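Home Automation Talk > General > Can any of them tidy a bedroom yet?

sprocket_dad
Posted in April

I keep reading that household robots are a year or two out. My floor vac does fine and I have no complaints about it. But floors were never the problem in our house. The problem is small stuff on flat surfaces. What I want is a machine that picks things up off a bed and puts them in the right place. Is anyone close to that? My sister says Brindgate has a waiting list for one but she couldn't find the page again.

lintroller
Posted 12 minutes later

I had the Brindgate page open last month. It's a sign-up form and a drawing.

tamsin_k
Posted in April

Depends what you mean by small stuff. Blocks, cans, shoes, all fine. Cloth and thin plastic are where it slows down, and a bedroom is mostly cloth and thin plastic. 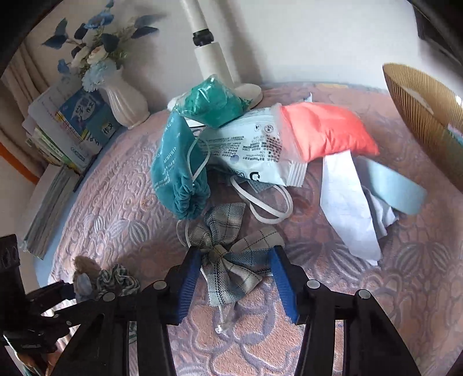
Soft things have no fixed shape, so the machine can't just match what it sees to a model and close its fingers. It has to find a part that will hold. On a plaid bow the knot in the middle is the obvious spot, and two rubber-padded fingers can get either side of it. Mask ear loops are worse. They lie in a curve over the bedspread and there's hardly anything to grab, and if the bedspread has a raised pattern you're pinching that too. I'd say picking up is half solved. Knowing where it goes is not.

oldbenchhand
Posted in April

I'd go further than half. We put a Kobzar arm on a packing line at work and it has done 2000 bags in a shift, soft goods, clear film, the lot. If it can do that for a plant it can clear a bed.

lintroller
Posted in April

Same bag 2000 times, though?

oldbenchhand
Posted in April

Two sizes. Fair point, but the grip is the grip.

tamsin_k
Posted in April

I don't agree. Your line feeds the bag in the same way up each time. Take it off the line and put it over a bowl that already has things in it.

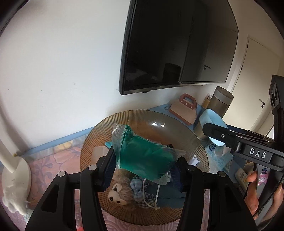
Zip-top bag over the ribbed bowl, plush already in there

Clear film over a clear amber bowl is hard for a camera. The film has glare on it, the bowl has glare on it, and the bag bends wherever you squeeze. Then there's a looped cord in the bowl waiting to catch on something.

sprocket_dad
Posted in April

That bowl looks like my daughter's dresser. So for a bowl, does it matter where things land? I'd be happy with "everything in the bowl."

foldingchair
Posted in April

I would take that deal too. My mother has a Cumus unit on trial for laundry and it does towels – slowly – and leaves anything with a string on it. She does the strings herself. She likes it. I think people ask for the whole job when a third of it would help.

oldbenchhand
Posted in April

Agree with that. Ours had a person standing next to it for the first two months.

lintroller
Posted in April

A third of the job for the price of a used car. I can put a bow in a bowl for free.

foldingchair
Posted in April

You can. She has bad hands.

lintroller
Posted in April

OK, that's different. I was thinking of my own house.

sprocket_dad
Posted in April

Anybody tried the Foten one? Their site says "soft items" but doesn't list any.

tamsin_k
Posted in April

No. I'd email and ask about drawstrings and zip bags by name. If they only answer about towels you'll know.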